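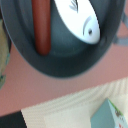 A reader from the Dobson branch wrote in to ask whether play food should be stored by food type or by size, as her group has tried both and keeps ending up with one mixed bin. She added that the fish pieces are always the last to be put away.

2 min read

Storing by size is simpler to maintain. Food types overlap, and children do not agree on whether a hot dog belongs with meat or with picnic items. Size can be checked by eye at the shelf. We suggest two containers: a wide bowl for long pieces, and a lidded box for anything shorter than a child's palm. A sausage and a fish go in the bowl. Grapes, egg halves and loose buttons go in the box.

Bowl color matters more than expected. A dark gray bowl gives good contrast with white or red pieces, and a missing item is noticed sooner. It gives poor contrast with eggplant, olives and anything navy. Groups that own the Honix dark set should keep one pale bowl in reserve for those.

Do not stack a second bowl on a full one. Painted eyes, gills and scale lines wear fastest at contact points, and a stacked bowl presses on them. If a piece has lost its markings, keep it in use and note it on the inventory sheet. Replacement is only required when the surface is cracked or tacky.

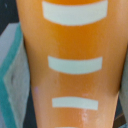
Vol. 2, No. 20

Tapered items are a separate case. Cones and tumblers with a wide end and a narrow end should be nested only if they are the same model. Mixed models jam, and pulling them apart strips printed bands. Pale bands on an orange ground show marks early, so use these pieces as the indicator for the whole bin: when the bands look gray, wash everything.

Washing procedure, unchanged from September:

Fill a basin with lukewarm water and a small amount of plain dish soap. Wipe each piece with a soft cloth, working from the wide end to the narrow end. Do not soak hollow pieces. Rinse, shake out, and stand on a towel with the opening down. Leave for 20 minutes, turn, and leave again. Pieces with a visible seam need overnight drying before they go back in a closed box.
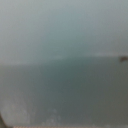
Gray and blue-gray, with a paler band across.

For play surfaces, plain mid-gray remains our default. It hides scuffs and does not compete with colored pieces. Patterned mats are acceptable, but small items are harder to find on them at pickup time.

Inventory sheets use form 1005. The Premelell and Stanuvitz groups still need to return theirs. List bowls and boxes on separate lines, and write the lid count next to the box count.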